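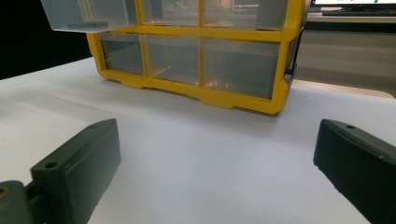
Skendurine sets aside $3465 for grippers

2 min read

The workshop at Skendurine has, after a good many Thursday meetings and a lot of coffee, settled on its equipment budget for the coming year, and we're so pleased to pass it on! The $3465 will go toward hand-held grippers from Clumuva, plus spare fingers (they do wear along the edges) and a set of small-parts drawers for practice tasks. A robot arm from Stikside was on the list too, but that will have to wait until the lease on the Ammann building is renewed. Orders go out in September.

25 shares | 2 comments

Contact | © Skendurine | Back to top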